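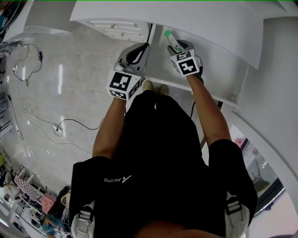
Open Shelving: Loading, Placement and Cleaning
Iltport Interiors Newsletter, February

The white cabinetry in the Iltport rooms has now been in use through one heating season, and the questions coming in are mostly about the open shelves. The drawers and the closed sections get few. This item covers what may go on an open shelf, how it should be placed, and how the surfaces are kept clean. It replaces the note in the fall issue, which gave the wrong load figure for the short boards.

Loading

The short white boards are rated at 9 kg, evenly spread. The figure assumes that both ends are fully seated on their supports. A board with one end riding high carries much less and will tip toward the low side when something is set near the front edge. Press down at each end before loading. If there is movement, unload the board, lift it out, wipe the support and reseat it.

Long ledges are a separate case. They are fixed from behind and should be treated as display surfaces: a vase, a small framed picture, nothing that gets leaned on. The ledge is not a step and not a place to rest a tray while a drawer is open underneath.

Slim items

Tubes, pens and other narrow containers cause most of the small accidents on open shelving. A capped tube laid on its side will roll on a smooth white board that is even slightly out of level. Stood on end, it falls the first time the cabinet is bumped. The options, in the order we recommend them:

Use a low tray with a lip. The Parri insert in the small size fits the short boards with clearance at both ends.

Lay tubes parallel to the front edge, against the back, with the caps all at the same end. A colored cap is easier to find than a label, so keep the caps toward the side you reach from.

Move them to a drawer if they are used less than once a week.

When taking a tube from under a low top panel, draw it forward before raising it. The curved edge of the top is finished the same as the rest, and it chips if it is struck from below. Three touch-up requests this winter were for that spot.

Cubbies

The wall unit is a staggered grid, with square openings in several sizes. There is no fixed assignment of contents to openings, but two habits help. Heavy things go low. Flat things, such as a large book, go on their sides, in an opening wide enough that they do not stick out past the front.

The unit was drawn up as part of the Elero fit-out, and the intention was for a good share of the openings to be left clear so that the brick remains visible through them. Filling every one is allowed. It does make dusting slower, and the brick sheds a fine red grit that collects behind anything left standing for a month. 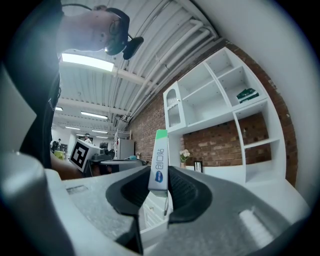

One reader wrote to disagree on the matter of leaving space. In that reader's view, shelving with nothing on it is wall area paid for twice, and the openings ought to be given over to boxes with lids, all of one color, with the brick left to look after itself. The same letter asked whether lidded boxes would cut down on the grit.

They would keep it off the contents. They would not keep it off the boards, and each box has to come out before its opening can be wiped. Anyone who goes that way should pick boxes at least two fingers narrower than the opening and keep the weight of a full box within the rating of the board.

Glass-fronted section

The narrow cabinet with the arched top opens by its knob only. Pulling at the edge of the door racks the frame, and a racked door will not close flush at the top of the arch. Things that must stay free of dust belong in this section first. Stored height inside is 83 cm, measured to the start of the curve. Tall pieces should go in the center.

Cleaning

Wipe boards with a damp cloth and dry them right away. No abrasive pads. The vent panel with the horizontal slats is brushed dry, along the slats, with a soft brush – a wet cloth pushes dust into the gaps, where it sets. Work from the top down and leave the floor for last. The light gray floor is glossy enough to show every crumb under the ceiling lights, so sweep before mopping.

For the upper cubbies, anyone reaching above 185 cm should use the step and empty the opening before wiping it.

Parts and repairs

Replacement boards and supports come from Plurier under list number 811. State the width of the opening, measured inside at the front, and whether the board sits left or right of a support. Touch-up paint is kept with the spare knobs. Requests received before noon are normally handled the same day, except for glass, which has to be ordered.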